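Equipment Reviews > Furniture and Fittings > Meeting Rooms

Coste Folding Meeting Table: Review After One Term of Use

8/17/26 | Reviewed by Vesna Shehu, Premises and Supplies 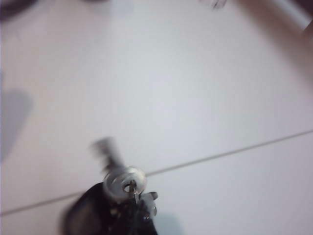
Is the Coste suitable for rooms that must be rearranged several times a day? It is suitable where two members of staff are available to move it, and less so where one person is expected to do the work alone.

The Coste is sold by Vuvholm as a folding table for offices, training rooms and public buildings. The Vevton Centre bought 18 of them to replace the fixed desks on the first floor. The tables have been used for evening classes, staff meetings and two public consultations. This review records our findings for the benefit of other centres considering the same purchase.

Delivery and assembly
The tables arrived in two loads, the second four days later than agreed. Each required the feet and castors to be fitted on site. The printed instructions are clear, but the bag of fixings supplied with three tables was short of washers. Vuvholm sent replacements without charge. Assembly took 20 minutes per table once our staff were familiar with the order of work.

Daily use
The top folds upright by means of a lever under the long edge. The lever is stiff, and Ngaio Mudgway, who manages the evening bookings, reported that several tutors were unable to release it without help. The action had eased slightly by the end of term. Once folded, the tables nest closely and all 18 fit in the former stationery store.

Stability is good when both castors on each side are locked. With one lock left open the table moves noticeably when leaned upon, and there is no marking to show from a standing position whether a lock is on.

Cleaning
Ordinary marks come away with a damp cloth. Whiteboard ink left overnight required a second attempt with the supplier's own cleaner, which must be ordered separately. Felt pads under equipment are recommended.

Cost
We paid 800 pounds per table, with a delivery charge of 100 pounds for the whole order. The Trarkik table we also tried was cheaper and had the easier lever, but its legs obstructed wheelchair users at the corners and it was ruled out on that ground.

Recommendation
Recommended, subject to a demonstration of the lever before ordering. Centres with frequent changes of layout should ask Vuvholm whether the lighter handle is available for their model.

Recent reviews
Stacking chairs: four models compared
Trarkik mobile whiteboard, by Tegan Cartwright
Door closers for busy corridors
Hot water urns for large meetings, by Lindsay Goodwin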